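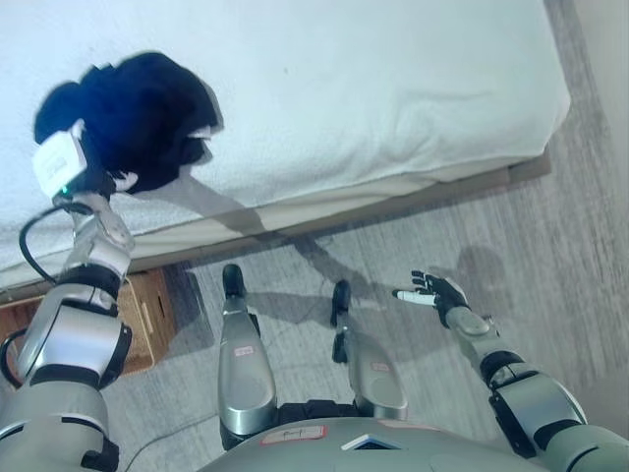

4.2 Collecting the bedroom demonstrations

All demonstrations in the clothing task were given by remote control. The operator wore a headset showing the view from the head camera and moved both arms through a pair of hand controllers; the legs were left to the balance controller described in Section 3. Joint targets were sent at 200 Hz and stored together with the measured joint positions, the commands for opening and closing, and the head video. We did not record the operator's voice or gaze.

The task is to move one piece of clothing from the bed to an open box on the floor. Two operators took part, A. Ortuño and L. Te Moana, both with earlier practice on the Garkholm shelf task. Each was told to keep the garment in view of the head camera for as long as the reach allowed, and to stop for a moment with the arm still before every grasp and every release. These stops were later used to split the recordings into reach, grasp, carry and release parts without labelling by hand.

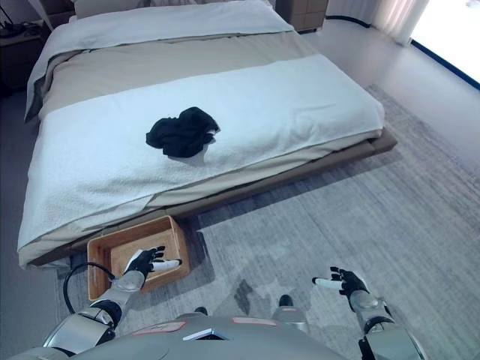

Figure 4. Dark garment on the white blanket, both hands open, the left above the empty box.

Dark clothing on white bedding (Figure 4) gives a strong edge around the garment but little detail inside it. Folds are hard to judge from the head view alone, and the operators differed in how they dealt with this. Ortuño tended to grasp near the middle of the heap, while Te Moana looked for a loose corner and pulled the cloth towards the robot first. We kept both habits in the training set. An early policy trained on the corner grasps alone often closed on the sheet when the garment lay in a tight heap.

The box stands low and close to the bed, so the forearm can hide part of it from the head camera during release. Operators were allowed to lean the torso by a small amount to get the rim back in view - the lean is stored as a separate channel and is predicted by the policy like any other joint.

In total 323 demonstrations were kept, split into 2898 parts. Recordings were dropped if the link to the controllers was lost, if the operator reset the arms partway, or if the garment fell outside the reach of both arms. A demonstration with a failed first grasp was kept when the operator went on to finish the task, as such cases are the only source of recovery motions in the data.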